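Baking > Cookies and Bars > Caramel slices keep weeping in the tin

ovenmitt40
I make a caramel slice with a shortbread base, soft caramel and a thin chocolate top. It sets fine overnight. By the second day in a closed tin there is syrup on the bottom and the base has gone soft. I cook the caramel to 240 F. Any ideas?

Helmi Leinonen
240 is on the low side for a slice that has to stand on its own. I go to 245 and pull it right away. Also bake the base longer than you think. Mine is brown at the edges before the caramel goes on.

grivov_baker
I disagree about 245. That gives you caramel you have to chew. Stay at 240 and check the thermometer in boiling water first. Mine read 3 degrees high for years.

Rogelio Evangelista
Are you putting them in the fridge at any point? Sugar pulls in water. Cold slices in a warm kitchen get damp on top, and then you close the lid on it.

ovenmitt40
Yes, fridge overnight, then straight into the tin. Thermometer is a Rukano, never tested.

Rogelio Evangelista
Then I would start there. Let them come to room temperature before you cut them, and leave them out another 2 hours after cutting. Parchment between layers.

Helmi Leinonen
Test the thermometer too. And for what it's worth, my 245 caramel is not chewy. I use more cream than most recipes — maybe that is the difference.

ovenmitt40
Tested it. It reads 2 degrees high, so I was stopping at 238. New batch is made, cooked to a true 242 as a compromise, and left on the counter all afternoon. I will report back after a couple of days.

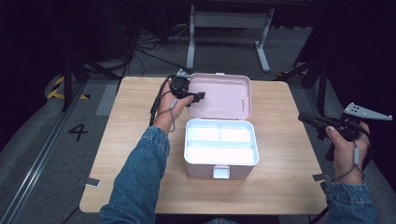
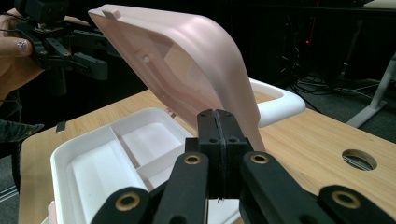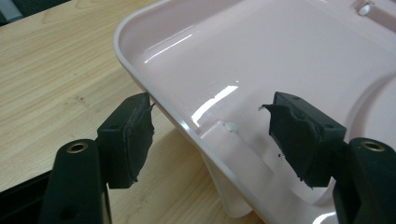
Pink plastic in all three.

Memero asked whether the chocolate top could be part of the trouble, because a thick layer cracks when cut and lets the caramel run out at the sides.

ovenmitt40
Could be. Mine is thin, but it does crack. I score it before it is fully hard.

grivov_baker
Stir a spoonful of neutral oil into the chocolate. It cuts clean after that, hot knife or not.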